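Why Does Water Roll Off Some Tablecloths?
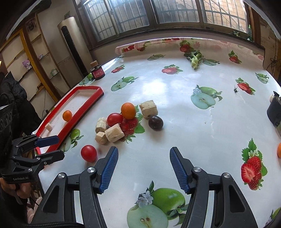

A shiny white tablecloth with fruit printed on it.

I spilled juice at breakfast in August and it sat there in fat little beads. My old cotton cloth would have gulped it right up! So I went and found out why.

Cotton is made of tiny threads with gaps between them, and water loves to creep into gaps. Lots of wipe-clean cloths have a thin layer of plastic on top – no gaps, so the water stays put. Water also likes sticking to itself, and that's what pulls a drop into a dome.

Try it! Put 3 drops of water on a plastic lid and 3 on a paper towel. Which ones can you still see after you count to eight? Then try a leaf from the yard. Some leaves are waxy, and the drops go skating right off.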